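Home Explore Threads Notifications Log in
Search posts, people, tags

Darkatard
Tuesday, June 25, 2019

ok thread on why the cloth grasps kept failing, since a few of you asked after the January one. Short version: it was the planner AND the controller and they were covering for each other

Setup for new people: wrist camera only, no overhead. Policy picks a pinch point, planner (Gillden, our fork) gets the arm there, a little force loop closes the hand. Cloth is the worst object. No fixed shape, no pose to estimate, you're basically guessing at a fold

Bug 1. The perception node stamped images when they ARRIVED, not when they were captured. About 30 ms off. Doesn't matter for a box. With the arm still moving it put the pinch point over the wrong fold every time

Fixed the stamps, success rate went down. Great evening that was

Bug 2. Force loop was zeroed at startup and never again. Tilt the wrist and the weight of the hand shows up as contact. So it thought it had cloth when it had air, stopped closing, lifted. Nothing came up

The old timing error had the arm stopping low, so it dug in and grabbed something by luck. Fix one, expose the other

Now we re-zero right before the final approach, 4 samples with the arm parked. Adds a pause you can see. Don't care

Other change - planner no longer gets a single target. It gets a small patch and a direction to come in from, and picks whatever keeps the wrist away from its joint limits. Way fewer weird elbow flips

Replayed 2,310 logged attempts through the new stack over the weekend. Replay can't tell you if the cloth would of held, only whether the pinch point lands on a fold. Still useful, caught a frame id typo in the Manutholm config that I'd been staring at for days

Log viewer is Wyss, with a plugin I hacked together so force and wrist view scrub on the same clock. Should have writen that first tbh. Will push it once the readme is less embarassing

Next up is slip detection. Force alone isn't cutting it on thin stuff. Wrist view from the current branch, hand closed on the cloth 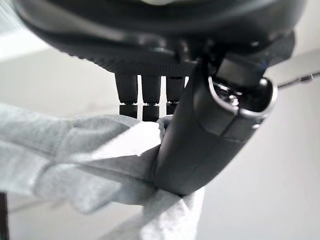 Gillden: does the re-zero still hold if the wrist rotates during the final approach? we ended up subtracting a gravity model every tick, parked samples drifted on us as soon as the tilt changed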